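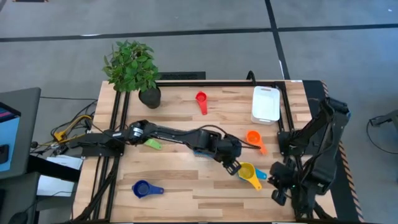 Search posts
Search
Clear

Right, I've been promising a thread on converting old recipes for months and the kettle's on, so let's go. It's long. Mute me now if you don't care about cups and ounces.

Background for anyone new. My gran left a biscuit tin full of handwritten recipe cards and I've been working through them since last October. Some are in ounces, some are in cups, and a fair few are in things like "the blue jug" or "enough".

The blue jug is long gone. I've asked every cousin. One says it held a pint, another says it was more of a milk jug and you'd struggle to get half that in it. So the rice pudding is still anybody's guess.

Cups first, as that's what I get asked most. An American cup and a metric cup aren't the same size. The metric one is 250 ml, the American one is a bit less. For soup it doesn't matter at all. For a sponge it can, mostly because the eggs stay the same size whatever you do to the rest.

And then there's the old British cup, which is bigger than either. Gran's cards switch between them depending on who gave her the recipe. There's a date loaf from a neighbour who'd lived in Canada and I made it wrong four times before I twigged.

(It's lovely now, by the way. Very dark, slightly sticky, wants butter.)

Flour is the real pain. Scoop it straight out of the bag and you'll pack it down. Spoon it in and level it off with a knife and you get a lot less. Same cup! I had a go at both on Friday evening and the scooped one was heavy enough that I'd have had a brick instead of a scone.

So I weigh it. I know some of you love your cups and I'm not coming round to take them off you. But if a card says cups, I measure it out that way once, weigh what I've got, write the grams on the back in pencil, and never touch the cup again for that recipe.

Pencil, please. I did the first lot in biro and had to cross half of it out, and now the gingerbread card looks like a gas bill.

Butter in cups is plain rude. Who's squashing cold butter into a cup? An American stick is half a cup and comes to 113 g, and that's the one number I know by heart.

Ounces are much kinder. 28 g each if you want to be neat, and I go to 25 for little things and 30 if I'm feeling generous. The one rule is to pick one and use it all the way down the card. I did a crumble with 25 for the flour and 30 for the butter once and it came out as a sort of puddle.

Syrup and treacle. Oil the spoon first, or dip it in hot water. Better still, put the pan on the scales and pour it straight in from the tin until you hit the number. Less washing up as well.

Someone's bound to ask about scales, so. I had a Drestik for ages, nice and flat, fits in the drawer, but it switches itself off if you stop to answer the door and then you've lost your place. I've now got an Ultberg that stays on until you tell it not to. Ugly thing. Wouldn't swap it.

If you're buying second-hand, take a bag of sugar with you and plonk it on. I got some funny looks at the Rurby market doing that but I also didn't buy the one that was out by a mile.

Oven temperatures next, as half these cards say "moderate" or "a quick oven". I take moderate as gas mark 4, so 180, or 160 with the fan on. Quick is gas 6. "Slow" has been anything from gas 1 to gas 3 and I just keep looking through the door.

Tins are where it really goes wrong though. Gran's cards say "the square tin" and I do still have the square tin, thank goodness. It's a Moroz one, dented in one corner, and every tray bake in the box was written for it. I measured it and put the size on a sticky label inside the lid of the biscuit tin so it doesn't vanish like the jug did.

If yours is a different size, fill the right tin with water up to where the batter would go, then pour that into yours and see where it comes to. Shallower means less time in the oven – start checking early.

Spoons. An old tablespoon on a card might just be whatever was in the drawer. For raising agent I go by a proper level teaspoon and start low. Too much bicarb tastes of soap and there's no getting it out again.

Eggs! Older cards often mean a smaller egg than you'd buy today. If a mix looks sloppy, that's usually why. I use mediums for anything of Gran's and it's sorted most of the cakes, apart from the seed cake, which I think she just liked dry.

Where I'm up to: the puddings are done bar the rice one, and the pickles aren't started. There's a card for piccalilli that just says "as before", and I can't find the before.

If your family had a blue jug, tell me how much it held. I'm taking all answers. Doing the parkin next, once I've bought more oatmeal.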